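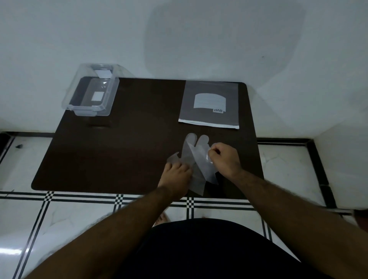
Varnen Headcam Kit
Hands-on task recording for robot learning

Home / Recording kits / Varnen Headcam Kit

In stock at Tultport. Pallet orders go out from Prelton, allow longer.

Overview

Headband, camera, battery pack, charger, task cards. Wearer does an ordinary job with both hands, kit records it from head height. You get clips your training people can use without a week of tidying up first. No studio needed. Kitchen floor, workbench, packing table, all fine.

Built for two-handed work mostly. Folding, opening, sorting, peeling, bagging. Thin plastic is the one we get asked for most - gloves, film, pouches - see-through stuff that creases and sticks to itself. Simulators are poor at it and so are most grippers, so people want real hands doing it, lots of times, on lots of surfaces.

What's in the box

Headband, adjustable, two spare pads
Camera unit with tilt lock
Battery pack, belt clip
Charger and 2 m lead
Task cards, set of 52
Quick start sheet
Carry case

Figures

Battery: 8 hours recording
Camera unit and headband: 621 g
Storage: removable card, not included
Tilt: five fixed steps, step three suits sitting on the floor
Operating: indoor only

Task cards

Each card is one job. Items to lay out, start position, end position, and when to say the stop word. Wording is short on purpose. Freya Blackburn rewrote the lot last year after too many wearers were reading them halfway through a take.

23 of the cards cover thin plastic. The glove cards come in three levels:
Level 1, glove flat on a board, press with one hand, lift an edge with the other
Level 2, separate the cuff and open it
Level 3, put it on, take it off, lay it flat again

Do them in order. New wearers who jump to level 3 rush it and the clips are no good.

Setting up

Dark board under pale or clear items, light board under dark ones. Keep the board within easy reach, elbows should not have to straighten. Lay out only what the card lists. Lamp above and a bit in front if the room is dim. Check the tilt before the first take, both hands should be in view when resting on the near edge of the board. Long hair tied back. Sleeves up.

Failed takes: keep them. Say "again" out loud and carry on, the software tags it. Fumbles are useful to the people doing the training and we'd rather you didnt delete them on the device.

Software

Orlandini desktop app comes with the kit, one seat. Cuts on the stop word, adds card number and wearer number, blurs faces. Exports video plus a plain text log. Extra seats on request. The phone version is due in August.

What buyers ask

Left-handed wearers? Yes, mark it in the app at sign-in. Please do, mixed up sets are a pain to sort later.

Glasses? Fine under the band. Very thick frames can push the pad up, use the spare thin one.

Can we write our own cards? Yes, blanks are in the app. Send them to Lavanya Chacko if you want them checked over frist, free for the first ten.

Hire? Weekly, from Tultport only. Ring and ask for Lyle Mercado.

Returns

Unused, in the case, within 30 days. Pads can't come back once worn. Wipe the memory card before you send anything, we can't post recordings back.

Page updated Mar 10, 2023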